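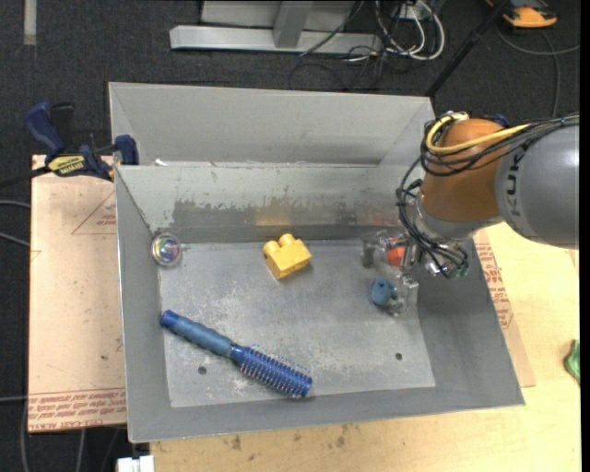 Lilness Finish Their Second Record in a Borrowed House

Category: Music News / Artists / New Releases

Lilness, the duo of Iara Riquelme and Illia Stasiv, have finished their second album and will put it out in April on the small label Vimitz. It is called Burbridge, after the town where they wrote most of it, and it runs to eleven songs. The first single, "Half the Stairs," went out to subscribers of the label's mailing list last week and will be on the streaming services by the time most of you read this.

The two met in a college choir and released their first album while both were still working day jobs. That record was made mostly on headphones, late at night, and it sounds like it. The vocals are close and quiet and the drums are all programmed. People liked it for those reasons, and Riquelme says they spent most of a year trying to make a second one the same way.

"We had nine songs and I didn't want to play any of them for my sister," she says. "That's usually how I can tell."

They dropped seven of the nine. The two that stayed are "Orchard Road" and the closing track, "Paper Weight," and both were recorded again from the beginning.

The move to Burbridge came through Stasiv's former piano teacher, who was going abroad for the winter and wanted somebody in the house. There was an upright piano in the front room and a chest freezer in the back room that hummed a little flat of B. Stasiv tuned two of the songs to it after they got tired of unplugging it for every take. You can hear it at the start of "Orchard Road" if you turn the volume up, under the first piano chord.

They wrote in the mornings and recorded after lunch. Riquelme kept a notebook of lines she heard in shops and on the bus, and a lot of the words on side one come from there. "Half the Stairs" is a woman on the phone arguing with a builder. "Change at Luangrath" is an announcement she misheard and liked better than the right one.

The biggest difference from the first album is the drums. Thongchai Wattanapong plays on eight of the songs, and most of his parts were done in a single weekend with the furniture pushed into the hall. He had not heard any of the songs before he arrived. Stasiv wanted it that way and Wattanapong did not, and they both still bring it up.

"I asked for demos three times," Wattanapong says. "He sent me a list of tempos."

Some of the first takes are on the record. On "Salt for the Road" the drums come in a bar late, and the band moved the vocal to fit around it - the song is better for the gap. On "Tenant" he plays brushes on a suitcase. The rest is a standard kit with very few microphones on it, and it gives the album a rougher, roomier sound than anything Lilness have done before.

Severyn Semeniuk mixed the record at his own place over the following two months. He also mixed the first one, and he was the person who talked them out of adding strings. There is one cello part left, on "Paper Weight," played by Decha Petchrat, and it lasts for under a minute. Petchrat will be joining the band on stage this spring and will play bass for most of the set.

I have had the album for a couple of weeks now. The first half is stronger, and I think "Tenant" should have come earlier in the running order. The middle stretch has two slow songs next to each other and the second of them, "Lamp Oil," loses me each time around the second chorus. But the singing is the best Riquelme has done. She used to sit behind the beat and under the music, and here she is out in front. On "Half the Stairs" she goes up for a note in the last verse, does not quite get to it, and they kept the take.

Stasiv sings lead for the first time, on "Burbridge" itself. He has a plain, low voice and he sounds nervous. It suits the song, which is about waiting for a car to come back up a hill.

Vimitz is pressing 823 copies on vinyl. That is the number that came out of the budget, according to the label, after they paid for a heavier sleeve. Of those, 200 are on clear vinyl and will be sold only at shows. The black vinyl can be ordered from the label now and will ship the week of release. There is no CD. A cassette may follow in the summer if there is demand for it.

The band will play a short run of dates after the album comes out, starting with a release show at the Luangrath, which holds 601 people and is the largest room they have headlined. Doors are at 7 p.m. and Lilness go on at 9. Semeniuk will open the night with a solo set of his own songs, something he has not done in public for a good while. Tickets are on sale through the venue, and the band says it will hold a few back for the door.

They plan to play the new record in order, then a handful of older songs. Riquelme says "Lamp Oil" has already been sped up for the stage.

Tagged: Lilness, Vimitz, indie pop, album news, tour dates

You are receiving this newsletter because you signed up on our website. Update your preferences or unsubscribe at any time.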